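Filed under: Shop Notes / Robots & Learning

The pitch from Cudari is easy to repeat, which is part of why it makes me nervous. You don't program the arms. You steer them through a job by hand, over and over, and a model picks up the job from the recordings. Samran Inthanon, who runs the recording bench, put it to me over coffee as "we do it until it gets it." I asked how he would know when it got it. He said that was a fair question and went to refill his cup.

The job I went to watch was the handoff. One arm holds a part, the other takes it, and no part ends up on the table. A person does this without thinking while also complaining about the parking. For two arms steered by two people it is slow going, and a lot of the session is spent waiting for somebody to commit.

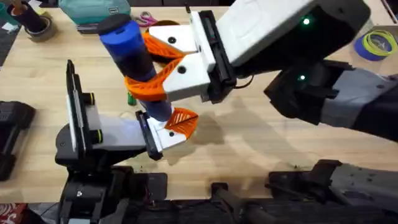 A blue tube between the two grippers at the Cudari bench.

What bothers me is the bookkeeping. Samran's target for February is 70 good handoffs per object, and "good" is decided by the same person who steered the arm. Elisa Fabbri has been arguing for keeping the fumbles too, with a tag on them, so the model sees what a recovery looks like. I think she is right. A set made up only of clean runs teaches a machine what to do on a day when everything goes well, and I have worked in shops for too long to plan around that day.

I'll give them the tabletop. They leave tape, scissors and whatever else is lying about right where it is during recording, and I had expected a bare table and a lot of excuses. Whether it does any good is another matter. The same clutter in the same spots for a month is just a fancy background, and when I asked how often it gets moved, I got two different answers from two people.

The hand tools are where I lost some patience. Arturo Morelli wants tool use in the set by spring, and for that the arms have to deal with things that were shaped for a human palm. A powered tool has weight in odd places, and its tip has to land where you mean it to. The recordings store where the arm went. How hard it pushed is, as far as I could learn, mostly guessed at afterward.

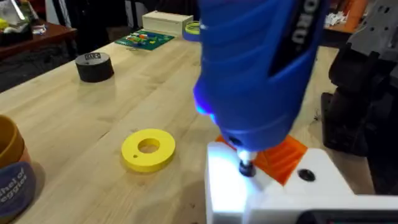

What the Numbers Leave Out

Cudari's sheet for the Dilemis set lists 11 tasks and gives a success figure for every one of them. It does not say who did the steering. Lourenço Cordeiro has by far the steadiest hands in the group, and by his own guess he recorded roughly half of it. So is the model learning the task, or is it learning Lourenço? Put a different operator on for 15 runs and compare. It would cost them an afternoon. I suggested it and was told it was on the list.

The tests have the same hole. They are run on the bench where the recordings were made, under the same lamps and with the same fixtures. I would like to see it tried across the hall before anyone says "general" again in front of a customer.

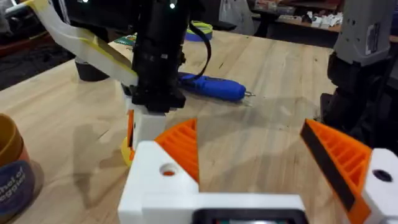
DILTEMINE, February

Osvaldo Fabbri wrote back after reading a draft of this item. He says I am judging a collection effort as if it were a finished product, and that the second bench, the one in Diltemine, will answer my complaint about location. He also says the fumbles are now being kept, starting with the handoff task. Good. He did not say whether they are being tagged, and I have asked.

He has invited me back in 3 weeks to pick the objects myself. I plan to bring a wet sponge and a bag of rubber bands.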